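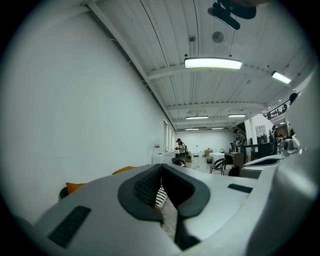

The long room, with the ceiling lights on and that tall white wall down the left.

I've been putting off cleaning a ridged metal ceiling for ages, and last September I finally did it, so let me save you a sore neck! My friend Leonilde Barreto came over to Flostotville to help, and we worked the long way, from the far end back toward the door.

Start with the lights. Switch them off, let them cool, and wipe each cover with a barely damp cloth. Next, dust the ridges with a soft brush on a pole, always going along the grooves (go across them and you just flick the dirt into the next one – ask me how I know). I give each pass 60 seconds or so less than I think it needs, then go back for the stubborn bits.

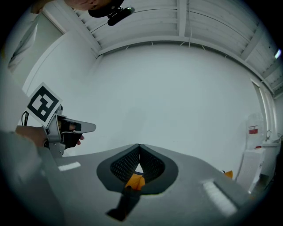

Beams come after the ridges. Dust loves to sit on top of them, so run the brush along slowly, and watch out for any little wires or hooks on the underside. Mine snagged the brush twice!

Leave the walls for last. Mix 16 ounces of warm water with a small squirt of dish soap, wring out a flat mop really well, and work from the bottom up so you don't get streaks. Rinse with plain water the same way. We took a break after 13 strokes of the mop the first time – no shame in that.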